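# About Undel

Hi, and thanks for stopping by! I started Undel because I got tired of reading software contracts that promised "secure by design" and then couldn't tell me which open source packages were inside the thing I was buying. I used to be on the buying side, at a payroll company called Venetti, and when a bad library made the news we'd spend days emailing vendors to ask if we were affected. Some wrote back. Plenty didn't.

So now we do that work for other people. You send us the software you rely on, and we put together a plain list of what's in it, who maintains each part and which bits are overdue for an update. We keep that list fresh, too - a list from last spring isn't much help when something breaks in July.

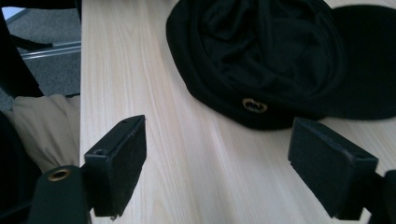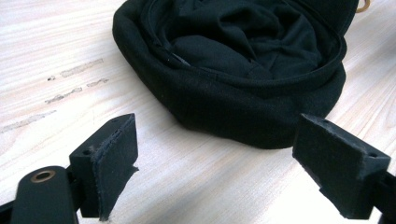 **Salim Makori**
Founder, Undel

There are nine of us these days, working from two offices. Most of the team came from support desks and IT departments, and I think it shows in how we write (short emails, no scary red charts). Our checking tool is called Pletel. It reads build files, compares them with public vulnerability records and flags anything a person should look at. And then a person does look at it, every time, before it lands in your inbox.

We look after 267 applications right now, mainly for clinics, credit unions and a few school districts. Our longest-running customer is Shboul, a freight booking service that signed up back when Pletel was still a spreadsheet with a lot of tabs. They still send us bug reports, and I still love getting them!

We don't sell firewalls or antivirus, and we don't take commission for recommending anybody who does. If you want to know whether we'd be a good fit, send over the name of one application you're worried about. We'll do the first list for free and walk you through it on a call, usually with me on the other end.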